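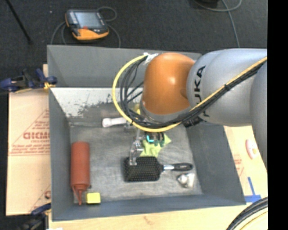

A KUKA arm over a gray bin on a wooden tabletop.

Margus Kļaviņa has kept the books of the Runasstead community choir for 11 years, and when we met in the church hall he had brought the scores with him in two shopping bags.

"People think the singing is the hard part," he says. "Finding 40 copies of the same edition is harder."

The choir's library holds nearly 4000 pieces of sheet music. Much of it was bought second-hand when a choral society in Gommont closed, and it arrived with other people's breath marks all over it. Kļaviņa leaves them in unless they are wrong for the tempo. "Somebody worked out where to breathe in 1960. Why would I rub that out?"

He took over in March, halfway through rehearsals for a Mass that the altos disliked. At that point the scores were filed by the color of the cover. It took him two winters to re-sort them by composer, and he still finds strays. The week before we spoke he found a set of Christmas carols inside a folder marked "Funerals".

Membership has gone up and down. The choir lost most of its tenors when the night bus from Nimton stopped running, and two of the basses now sing tenor – "with some complaining," he says. A concert last spring raised 700 dollars, and all of it went on tuning the hall piano.

I asked whether he would move the library to tablets. He said they had tried it with the sopranos for one season. The screens went dark during a long rest and half the row came in late.

"Paper stays on," he says. He is looking for three missing copies of the spring program, and would like them back with or without the pencil marks.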